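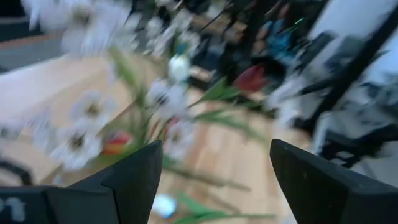
Who decides the order in which actors' names appear on a film?

The order is agreed in each actor's contract before shooting starts, usually between the performer's agent and the production company, and it is then collected into a single document that the title designer, the poster designer and the distributor all have to follow.

First Name on the Card

How screen billing is negotiated, measured and checked

11/10/20

An actor's name on a film has a position, a size, a duration and sometimes a colour, and each of these can be written into a contract. The whole arrangement is known as billing. It costs the producer almost nothing in cash, which makes it useful in a negotiation where the fee has stopped moving. It also lasts as long as the film does, and agents treat it with a seriousness that can surprise people outside the trade.

The agreement for a leading part normally has a clause headed "Credit". In a short contract it may take up a paragraph. In a long one it runs to several pages and refers to the main titles, the end titles, the poster, the trailer, press advertising and the packaging of any disc or download. For the drama Tanasarn, produced by Jutavetti, the combined credit schedule for the cast and heads of department came to nine pages, excluding the approved likenesses.

Where the name goes

The first division is between names that appear before the title of the film and names that appear after it. A name before the title is said to be above the title, a phrase taken from posters, where the position is literal. It is reserved for performers whose presence is expected to sell the film. A production will often set a limit on how many such places it will grant, and will tell agents the limit early, so that the fourth or fifth request can be refused by pointing to a rule.

Below the title, the usual unit is the card. A card is one screenful of text in the opening or closing titles. A single card carries one name, a shared card carries two or more. A supporting actor may accept a smaller fee in return for a single card, or accept a shared card on condition that only one other name is on it and that the other name stands second. On a shared card the left-hand name is read first in English and counts as first position, although a name on the right may be set slightly higher to even the balance.

This last device, with one name lower left and the other upper right, has been used on posters for decades. It answers a particular problem, in which two performers of similar standing both hold out for first place. Each agent can then say that the client came first, one by reading across and the other by reading down. Contract drafters describe it in plain terms: the baseline of the second name is to be raised by an agreed fraction of the height of a capital letter. If the fraction is left out, the designer has to guess, and the artwork tends to come back.

The last position also has value. Lists of names are remembered at both ends, and a well-known performer in a short part will often be placed at the close of the cast with the word "and" or "with" in front. Some contracts add the character's name afterwards, in the form "and So-and-so as the Judge". Where two performers want this treatment, one takes "with" and the other takes "and", and the "and" is generally held to be the better of the two. Alphabetical order is available as a way out. It is offered most often in ensemble films, and is accepted most readily by people whose surnames begin with the early letters.

Size and time

Size is almost always expressed as a percentage of something else. In the main titles the reference is the largest letter used for any other actor. On a poster it is the title of the film. A leading actor may be guaranteed a name of not less than a given percentage of the title, and everyone else's guarantee then hangs from that figure. The trade calls the protection "favoured nations" when it is mutual: if any other performer in the same group is given larger type, the type of all the others has to rise to match.

This causes work for designers because letters of the same height can look quite different in size. A condensed typeface is narrow and allows a long name to stay on one line. If one name is condensed and its neighbour is not, the heights may be equal while the area on the page is far apart. Better-drafted clauses now specify height, width, thickness and boldness together. They may also cover colour, shading and the space around the name, a pale grey name beside a white one being of little use to the person in grey.

Posters carry a second set of credits in the narrow lettering at the foot, known as the billing block. The typeface is condensed for a practical reason. Many contracts tie the size of these credits to the size of the title in terms of height alone, so tall, thin letters meet the requirement while using the least width. The result is hard to read at a distance and nearly impossible to read on a telephone screen. It is kept because the contracts require it. Streaming thumbnails are usually excluded altogether, and an agent who wants a name on a thumbnail has to ask for it separately.

Time on screen is the least often negotiated of the main terms. A clause may say that a card shall be held for no less time than any other single card. Editors work in frames, and a difference of four or five frames can be found by anyone who cares to step through the titles. Where the opening sequence is cut to music the beats rarely fall evenly, and the usual remedy is to extend the shorter cards over the following picture.

Building the list

Once the contracts are signed, someone has to turn them into one list. At Jutavetti the job falls to the post-production office. Each obligation is copied out, word for word, beside the performer's name, and the conflicts are marked. Conflicts are common. Two contracts negotiated months apart may both promise third position, or a late change of casting may bring in a performer who will sign only if placed above people who have already been given their places. The only lawful remedy in such a case is a waiver, in which the displaced performer agrees in writing to move. Waivers are paid for in various ways, including a better hotel, an extra premiere ticket or a guarantee on the next film.

On Tanasarn the end roll listed 106 performers, including those with no lines. The film ran 108 minutes as first delivered. After the roll was speeded up and two empty holds were removed it ran 106, with no change to the story. A slow roll is easier to read and a fast one is cheaper to send to cinemas with tight programmes, and most productions settle somewhere in between. Text moving too fast will also shudder on screen, so the speed is normally chosen from a small set of values at which each line advances by a whole number of pixels per frame.

Smaller parts are listed in one of three ways: by order of appearance, by order of importance or by alphabet. Order of appearance is the easiest to defend, provided the film is not recut. The series Sostumska used it for its first run and had to reissue the end titles of one episode when a late edit moved a hospital scene ahead of the wedding. Two day players had changed places. Neither had complained, but the contract with both of them used the words "in order of appearance", and the broadcaster's delivery check is carried out against the contract.

Spelling is checked separately. A performer's professional name may differ from the legal name on the payment forms, and the two are easily crossed. Accents, hyphens and middle initials are confirmed by the agent in writing. The agency Clirnley asks for a still of every finished card on which a client is named and keeps the stills with the signed agreement. It also asks for the poster artwork at full size, on the grounds that a reduced copy cannot be measured.

When it goes wrong

Most credit clauses contain a sentence stating that a casual or inadvertent failure is not a breach. The sentence protects the producer from having to withdraw a finished film over a misplaced name. In exchange, the producer undertakes to correct the mistake on future copies once told of it. With cinema prints this was a weak promise, as few new prints were made after the opening weeks. With digital files it is stronger. A replacement end roll can be prepared in a day and sent to every platform, although each platform will put it through its own checks and some take weeks to swap the file.

Performers can also ask for a name to be taken off. The request is most often made after a part has been cut down so far that the agreed billing looks odd, with a single card for someone who is seen crossing a hall. Contracts for larger parts deal with this in advance by making billing depend on the performer appearing "recognisably" in the released version. If the whole part is removed, the obligation normally falls away, though the fee does not.

Television adds one further difficulty. A regular performer in a series has a fixed place in the opening titles, and the place is held whether or not the character appears that week. Some contracts allow the name to be dropped from any episode in which the performer does no work, and others forbid it. For Sostumska both kinds were signed in the same season. The opening titles were made in four versions, identical in length, and the delivery sheet for each episode states which of the four is to be used.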